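## Workshop Section: Progress on the Rope-Handling Arm

The Workshop Section is pleased to report on the project led by Raffaele Ferraro and Ada Ferraro, who are building a small robot arm intended to separate tangled cords. The arm is being assembled on the long bench at the Juneck shared workshop, where members may view it during normal opening hours.

Work began in June with the frame and the base joint. The first gripper, known to the builders as Rirna, had two flat fingers and could lift a single cord from a bench, but it lost its hold whenever the cord was under tension. The present gripper has softer pads and a narrower tip. It closes more slowly than the first, and the builders consider this acceptable at the current stage.

Before writing any further control software, the builders wished to have a clear account of how a person goes about the same task. Skipping ropes were chosen as the test material. They come in several thicknesses, they have a rigid handle at each end, and a knot in one is easily made again. The untangling is done by hand and studied from the point of view of the person doing it, so that the movements of both hands may be followed together.
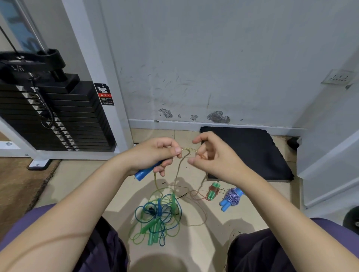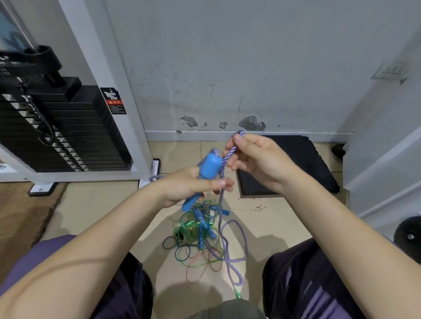 *Untangling skipping ropes by hand for the rope-handling project.*

The builders have drawn up a written list of hand movements, which at present has 42 entries. Many of these call for one hand to hold steady while the other pulls. The arm under construction has only one gripper, and a fixed clamp will therefore be fitted to the bench to take the place of the second hand. Ada Ferraro has prepared the drawings for the clamp, and the parts will be cut on the Martinelli saw once the new blade has been fitted.

Raffaele Ferraro is responsible for the wiring and the motor controller. The wrist motor has run warm during longer trials, and sessions on the bench are limited to 10 minutes until a larger motor has been obtained. Members are asked not to switch on the supply to the arm unless one of the builders is present.

The section would be grateful for old skipping ropes, washing line and similar cord in any condition. Items may be left in the crate marked "Trodska" beside the workshop door. Electrical cable cannot be accepted.

Members who wish to assist with the clamp or the software should give their names to either builder at the workshop.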